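Otau teleoperation kit, four months in

13 shares | 2 comments

We bought the Otau kit from Movside in February to record demonstrations for a pick-and-place policy. You wear the hand controllers, the arm follows, and every attempt is saved with video and joint positions. We have now kept 513 episodes out of almost 1000 recorded.

Setup took a morning. The manual is thin on calibration, and the left controller drifted until we updated the firmware. After that it was steady. The controllers are a bit heavy, and I wouldn't ask anyone to do more than an hour at a stretch.

The recorder is the best part. One pedal starts an episode and a second one throws it out, so a bad grasp never reaches the training set. Labelling is slower. You type the task for each episode, and there is no way to copy the last one.

My main complaint is the grip feedback. You get a faint buzz that feels much the same for soft and hard objects, so new operators squeeze too much. Our current task set uses ordinary things: a Cola can, a sponge, a small orange fruit. We change the layout between episodes and vary the approach angle.

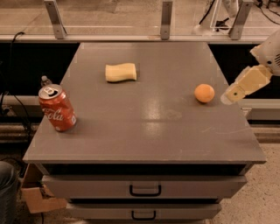
Panasiuk wrote in to say he gets better results from fewer episodes, 126 for a single object, as long as two different people record them. He also keeps some of the fumbled grasps where the operator recovers. We have been deleting ours, and I'm going to stop doing that.

Four out of five. I'd buy it again if the labelling screen gets fixed.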